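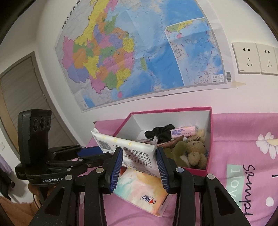

Préhenseurs portatifs – point budget et commandes

20 avril 2018
Concetta Donati

Repris ce matin le tableau des besoins avant envoi à Marras. La demande initiale portait sur 20 ensembles complets (préhenseur, bride, module caméra). Je la ramène à 4 ensembles complets pour la première tranche, le reste à décider en mai selon l'état des lignes de crédit.

Tâche de référence retenue pour le chiffrage : rangement de petits objets dans une boîte ouverte, préhenseur tenu à la main. Le sachet plastique blanc se replie vers le haut entre les deux doigts. C'est le cas à garder pour comparer les garnitures, avec les peluches de la boîte comme objets mous et le paquet de mouchoirs comme objet plat.

Doigts. Garnitures bleues striées à conserver au devis. Stadora propose une version lisse moins chère, mais sans donnée d'usure ni de frottement sur film plastique. Demander un échantillon avant toute commande. Priltoda livre les garnitures par paires, délai annoncé de 19 jours ouvrés, port en sus depuis Vullville. À commander séparément des corps, sinon tout le lot part sur la ligne « investissement » alors que les garnitures relèvent du consommable.

Corps et biellettes. Rien à changer. Prévoir un jeu de vis de rechange par préhenseur. Vérifier avec Stadora si les bras ajourés se vendent à l'unité ; le catalogue ne mentionne que l'ensemble monté, et remplacer un ensemble pour un bras faussé n'est pas défendable.

Caméra. Module à trois objectifs sur bride noire, marquage GenRobot.AI. La bride est à chiffrer à part du module. Poste le plus lourd du tableau après les corps. Pas de module de secours dans la première tranche – risque accepté, à écrire noir sur blanc dans la note à Marras.

Stockage. Oublié dans la version précédente. J'ajoute 4 disques, un par ensemble, et un lecteur de cartes commun. Le poste reste modeste mais il bloque tout s'il manque.

Objets. Ne pas passer par un fournisseur. Chouchou, peluches, mouchoirs, sachets : achat local sur la petite caisse, justificatifs groupés. Garder les codes-barres lisibles quand il y en a, ils servent de référence dans l'inventaire.

Alimentation. Ajouter des multiprises à la liste. Les prises murales ne suffiront pas si l'on recharge plusieurs ensembles en même temps que les portables.

Comparaison achat/location : la location chez Priltoda devient plus chère que l'achat dès la deuxième campagne, assurance comprise. Je laisse la ligne dans le tableau pour mémoire, grisée.

À faire :
– relancer Stadora (échantillon lisse, bras à l'unité) ;
– obtenir de Priltoda un devis avec port détaillé ;
– séparer consommables et investissement dans le tableau ;
– envoyer la note à Marras avec le tableau en pièce jointe.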